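Section 4: Setting Up Your Light and Planning Your First Two Weeks

You've unboxed the Ollisard, the base is snapped on, and the cord reaches the wall. Great! Now for the part we love, getting it into your morning so you use it when it's pitch dark outside and the couch is making a very strong case for itself.

Read the whole section once before you start. It takes a few minutes, and step 5 makes more sense if you've already seen step 8.

Caution: If you have an eye condition, if you've been diagnosed with bipolar disorder, or if you take any medicine that makes you sensitive to light, talk to your doctor before using the lamp. Don't skip this one.

4.1 Placing the lamp

1. Pick a spot where you already sit in the morning. The kitchen table is the favorite, and a desk works well too. A spot you have to visit specially will get visited twice and then never again.

2. Set the lamp off to one side, at arm's length, with the panel tilted down toward your face. You want the light to reach your eyes while you look at something else (breakfast, the crossword, the cat).

3. Press the power button once. The panel comes up slowly over a few seconds. If it comes on all at once, the fade setting is off; see Section 6.

4. Turn the dial to the lowest setting for the first two mornings. Lots of people want to crank it right away. Please give your eyes a chance first!

Note: Keep the vents on the back clear. A stack of mail leaned against them will make the lamp shut itself off, and then you'll be writing to us, and we'll be asking about the mail.

4.2 Pairing with the Pritmont app

The app is optional. The lamp runs perfectly well without it, but the workout reminders live there, and they're really fun once you have them set up the way you like.

5. Open Pritmont and tap Add Light. Hold the lamp's power button until the small ring blinks.

6. Type in the six characters printed under the base. Letters must be capitals.

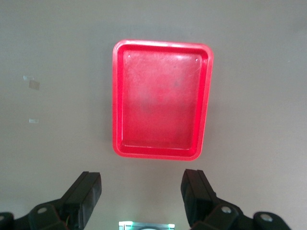 7. Choose a wake time. Start with the time you get up now, even if it's later than you'd like. You can slide it earlier in small steps once the first week is behind you.

8. Choose a movement plan. There are three to start with: Walk, Stretch and Sweat. You can switch at any time and your history stays put.

Note: If the ring keeps blinking after you enter the code, your phone is probably on a different network from the lamp. Turn off the phone's cell data, try again, then turn it back on.

4.3 Your first two weeks

Days 1 and 2: Light only, on low, while you eat. No exercise needed. Just sit there and enjoy your toast.

Days 3 to 6: Move the dial up one notch if your eyes feel fine. Add a short walk after breakfast, outdoors if you can manage it. Even a cloudy sky counts.

Day 7: Rest. Use the light if you want to.

Days 8 to 14: Keep the light where it's comfortable and start your chosen plan. Chutima Somboon wrote all the Stretch routines and she put the easy ones first, so go in order. If you picked Sweat, the opening session is called Jarkonel (long story, it's a street near our old office with a terrible hill) and it's tougher than it looks. Take the breaks!

Step goals are set to 2000 a day out of the box. That's low on purpose. Raise it under Goals whenever you're ready.

Caution: Stop using the lamp and check with your doctor if you get headaches, sore eyes or a jittery feeling that doesn't go away after you turn the setting down. Don't use the lamp in the evening while you're settling into your schedule, as it can keep you awake.

4.4 Missed days

You'll miss some. The app doesn't reset anything when you do, and there's no streak to lose. Hyun-seo Song took the streak counter out last November after 187 of our testers wrote in about it, and we haven't heard one request to bring it back.

If you miss more than a week, go back to Day 3 and carry on from there.

Go on to Section 5 for cleaning and winter storage.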